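Section 4: Keeping Threads and Cords Clear

A loose thread can travel a surprising distance, so this quick check is well worth doing before you start!

1. Switch off the power and wait for all parts to stop.
2. Look along each shaft, collar and screw for stray strands.
3. Lift loose thread away gently with your fingers. 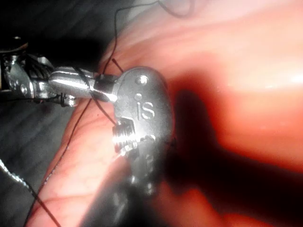
Fig. 13. Thin dark thread at the collar, near the threaded screw.

CAUTION: Never yank a snagged thread.

4. Tuck spare cord back into its tray, and you're all set for Section 5.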